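Home game: how do I pay out a tournament when people rebuy at different times?

Posted 25 Jul 2020 in Card & Table Games > Hosting

Hi all, first post, so be gentle! I run a small hold'em night out in Grallwood, usually two tables that merge into one once we're down to nine. For years we played a plain freezeout, everybody put in the same and the top three got paid, easy. Then in December we voted to allow rebuys for the first four levels, and now my math is a mess.

We start everyone with 2,000 in chips. A rebuy gets you another 2,000 for the same price as the buy-in. Last game one guy rebought twice in level one and another bought back in right at the end of level four, when the blinds were already up to 100/200. That second guy got ten big blinds for his money and the first guy got a mountain, and they paid the same. Is that fair? Should late rebuys be cheaper, or should they get more chips?

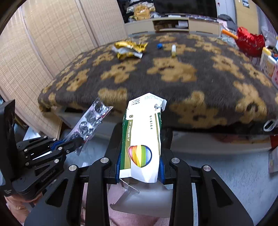

Also, the prize pool. I had 357 dollars in the box at the end of the night, because the buy-in is 17 and there were 21 of those counting rebuys. I wanted to pay 50/30/20 and it doesn't split into anything I can make with the bills I have. I ended up rounding in favor of first place and the third place finisher was a bit sour with me. What do you all do? I'd rather have a rule written down before the next one than argue it out at midnight with everyone putting their shoes on.

Oh, and the clock. I've been using the kitchen timer and shouting. If you know something better that runs on an old laptop, I'm all ears.

Fekby

Same price, same chips, all the way through. That's how every home game I've played in does it and I wouldn't mess with it. The late guy knew what the blinds were when he pulled his wallet out. If you start giving bigger stacks for late rebuys you'll have people shoving blind in level three so they can come back richer, and the folks who played carefully get punished for it. We tried it one winter and it was awful, the whole hour before the cutoff was just people throwing chips in.

What you can do is close rebuys earlier. Four levels with a 2,000 stack is a lot. I'd say three, then take a ten minute break, let people do one add-on if they want, and color up the small chips while everyone is off getting food. The add-on can be open to everybody still in, big stack or small, and it kind of evens things out for the ones who haven't rebought.

For the payouts, here is the sheet I tape inside the lid of my chip case:

1. Count the box the minute rebuys close, with two people watching, and say the number out loud. Write it on something everyone can see. All your arguing happens right then or it doesn't happen.

2. Work out third place first and round it up to the nearest five. Then second, also up to the nearest five. First gets whatever is left. On your 357 that would be 75 for third, 110 for second and 172 for first. First place never complains about a couple of bucks, they just won!

3. If you've got fewer than eight entries, pay two places only. 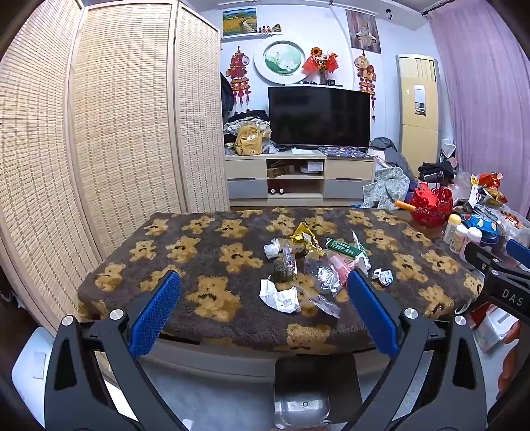

4. Deals at the final table are fine as long as every player left agrees. One no and you play on, and no one gets to pester the person who said it.

5. Change your buy-in. Seventeen is a weird number, sorry. Make it 20 or 15 and half your trouble with the bills goes away.

For the clock, any free browser one will do. Look for one that lets you type in your own levels and makes a loud noise at the end of each. I used a plain countdown video for ages and it was okay except for the ads.

Kilel

agree with the above mostly but i don't like add-ons, they just make the night longer and somebody always says they didn't hear the announcement. we do one rebuy per person and that's it. you bust twice, you deal

Pfeiffer

Going to disagree a little on the rounding. I keep a league table for our group (we play a points season, and my own running total is 3,944, which took me forever), and the thing I've learned is people care way more about the rule being the same each time than about which way it rounds. Up, down, whatever, pick one and put it in the invite.

One thing I'd look at is your blinds. If you're at 100/200 by level four on 2,000 chips, you're going up too fast, and that's the real reason the late rebuy felt like a rip-off. Try 10/20, 15/30, 25/50, 50/100, then 75/150. With 20 minute levels that still gets two tables home before one in the morning, at least with my lot. Your guy would've come back with twenty big blinds, and that's a stack you can play some poker with.

Check you've got enough small chips before you switch, though. We ran out of the tens the first time and had to borrow pennies from a jar.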